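Ilwood Lost Property Word List
README, last updated 6/15/20

What you've got

A list of the words people use when they write down things that other people have left behind. The entries come from the handwritten lost property ledgers of the Golob ferry terminal, typed up over one very long winter and a short, resentful stretch of summer. Each line of the file is one ledger entry as the clerk wrote it, followed by our tidied version and a category.

Nothing in it will help you find your umbrella. People have asked.

Files

ledger_raw.txt – entries exactly as written, misspellings included
ledger_tidy.txt – the same entries with spelling regularised to Australian usage
categories.txt – the category list, with notes on the arguments
clerks.txt – a key to the clerks by letter, no names
CHANGES – what it sounds like

All files are plain text, UTF-8, tab separated. There was a spreadsheet once. It decided that several entries were dates and we parted ways.

Columns

entry_id: a running number. Gaps are deliberate and mark entries we withdrew for privacy.
clerk: a single letter, A to K. Clerk F has the best handwriting and the least interest in detail.
as_written: the entry.
tidy: the entry after spelling and abbreviations have been sorted out. We don't correct opinions, so "ugly hat" stays an ugly hat.
category: one of 66. See below, and bring a cup of tea.
outcome: claimed, unclaimed, passed on, or blank. A blank means the clerk left the column blank. Please don't read it as unclaimed, however nicely that rounds out your chart.

Categories

We started with 10 categories, which lasted until the first box of ledgers was opened. Clothing was easy enough. Bags were a disaster. The clerks at Golob had a working vocabulary for small bags that would shame a luggage buyer: purse, pouch, case, wallet, sleeve, holder, "zip thing", and Clerk C's favourite, "receptacle". Some of these clearly overlap. Others only look as though they do until you find a clerk using two of them in the same entry to mean different objects.

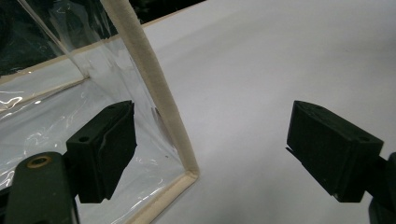 Our rule is that the clerk's noun wins. If Clerk C wrote receptacle, it goes under receptacle, and the tidy column leaves it alone. Danica Mujić, who did most of the typing and all of the proofreading, argued for a single category called Small Containers, and her reasoning is set out in categories.txt at a length it deserves. If you prefer her scheme, there's a mapping at the bottom of that file and you can merge to your heart's content.

Colour words are kept inside the entry and don't get a column of their own. Clerk H recorded every scarf as "bluish". We have our doubts about the scarves and rather more about Clerk H.

Known problems

Ledger 2 got wet at some stage before it reached us. Words we couldn't read are marked [?], and words we could half read are marked with the half.

Ledger 3 changes clerks partway down a page without saying so. We split it by handwriting, and one of the splits is probably wrong.

The abbreviation "gts" was expanded to "gents" in every case. It may sometimes mean "gloves, thick, single". We found this out after the release and haven't had the stomach to go back.

Dentures have been left in.

What it's good for

People have used early copies to look at how writers shorten descriptions when they're bored, and for a spelling checker called Omine, which now accepts "brolly" without fuss. It would suit anyone studying plain naming in everyday handwriting. It won't tell you what ferry passengers owned, only what they dropped and what a clerk could be bothered writing about it.

Please don't use it to work out who the clerks were. They were doing a dull job next to a heater and are entitled to be left in peace.

Reuse

Free for any purpose, provided you keep this README with the files and cite the Ilwood Lost Property Word List. If you publish corrections, send us a copy. The Foter mirror is a version behind and still has the spreadsheet's dates in it, so take the files from the main download.

Corrections

Give the entry_id, what we have, and what you think it should be. One correction per line. Letters beginning "I'm fairly sure that was my hat" go in a separate folder, which Danica reads on Fridays.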